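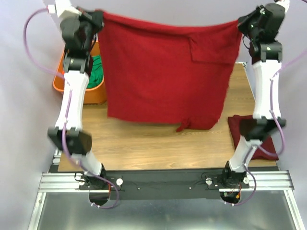 Drerport to decide what a tea towel is

July 2025

Drerport town council has put off, until August, a decision on whether the town's official souvenir tea towel should remain a tea towel or become what a consultant's report calls "a printed textile keepsake". Until then the 800 left in the storeroom at the visitor centre will stay where they are, and visitors who ask for one will be offered a fridge magnet.

The trouble goes back to the spring, when a shopper returned her towel to the visitor centre with a note saying that it did not dry anything. Staff there tried one out on the cups in the back kitchen and agreed with her. The towel, they found, moved the water from one side of a cup to the other, and after a while moved it back.

Their notes on the matter, published with the papers for last week's council meeting, run to nine pages. They include a table in which the towel is set against kitchen roll, an old pillowcase and the sleeve of a jumper. It came fourth.

The council had ordered 2000 of the towels from Kemix, a printing firm on the Prirellow road, to mark 66 years since the opening of the seafront shelter. Why 66 was felt to deserve a towel when 60 and 65 had passed without one is not explained in the papers, though the minutes of an earlier meeting record that "members were in a good mood". The design shows the shelter, the bandstand, the lifeboat slipway and a gull. The gull is larger than the shelter. Kemix says it printed what it was sent.

On the question of drying, Kemix has been polite but firm. The firm points out that the order form asked for a cloth that would "hold a bright colour and not crease in the packet", and that it supplied a polyester blend which does both of those things extremely well. The form had no line about absorbing water. In a letter to the council the firm adds that, in its long experience, most souvenir tea towels are never used at all. They are taken home, admired, put in a drawer and found again when the house is sold.

There is something in this. The visitor centre's own survey, carried out at the till over the Easter holidays, found that a good number of buyers meant to frame the towel, pin it to a wall or give it to somebody they did not know very well. One said he would use it to cover a parrot. Those who planned to dry dishes with it were in the minority, but they were the ones who wrote in afterwards, some of them twice.

The report before the council came from Wojcik, a consultancy that advises seaside towns on their gift shops and which was paid out of what remained of the anniversary budget. It sets out four choices. The council could leave things as they are. It could sell the remaining towels under another name. It could wash them all, as a first wash is said to improve this kind of cloth, and then sell them as "pre-loved by the sea air". Or it could order a new batch in linen, at more than twice the price, and accept that linen comes out of the packet looking as though it has been slept on.

Wojcik prefers the second choice. Its report says the words "tea towel" create "an expectation of performance", and suggests "keepsake", "wall cloth" or "picnic accent" in their place. An appendix shows how the new label might look. It is a handsome label, and nowhere on it is there any mention of tea, towels, cups, plates or water.

Councillors were split. Those in favour of a new name argued that the town had paid for the things and should get its money back before the season ended. Those against said that people knew a tea towel when they saw one, that it was a tea towel's shape and size and had a loop in the corner for hanging it up, and that calling it a picnic accent would bring the town more laughter than it could afford. One member wanted to know what a picnic accent was. The answer took some time and was not entered in the minutes.

A further proposal, that the towels be given free to holiday lets in the town, was dropped when a member who owns two of them asked the meeting to think of the reviews.

There was also the matter of the loop. According to the papers, it was sewn into the wrong corner on part of the order, so that the towel hangs with the gull upside down. Kemix has offered a small refund on these. The visitor centre had already been selling them at the full price and reports that they were, if anything, the more popular kind. Children in particular ask for the diving gull. The council accepted the refund and agreed to say no more about it, then put out a press notice on the subject the next morning.

Prirellow, four miles up the coast and never slow to take an interest in its neighbour's affairs, has brought out a tea towel of its own. It is white cotton with a thin blue border and the word Prirellow in one corner, and it went on sale at the harbour office a few days after the first reports from Drerport. A card beside the till reads "Dries dishes". Drerport's tourism office said that it welcomed a wide choice of textiles along the coast.

The office has asked us to make clear that the town's other souvenirs are not affected. The mug holds liquid. The umbrella was tested in May and found to be an umbrella. The pencil has no known faults, although the rubber on the end of it, shaped like the bandstand, is best thought of as a decoration.

People who have already bought a towel can take it back to the visitor centre for an exchange or a refund, with or without a receipt, as long as it is clean and more or less dry. The centre admits that this last condition may cause some difficulty. So far only a few have come back. One couple brought theirs in, heard about the upside-down gulls, and swapped it for one of those.

Residents who want to have their say can fill in a short form at the library or the visitor centre before the August meeting. It asks whether the name should change, which of the three new names is least bad, and how often the person filling it in dries up by hand. There is a space at the bottom for other ideas. Forms handed in on the first morning suggested kite sails, bunting, dog bandanas and a very long curtain for the seafront shelter, which has been draughty for all of its 66 years.

The visitor centre is open every day until the end of the season. Fridge magnets are in stock.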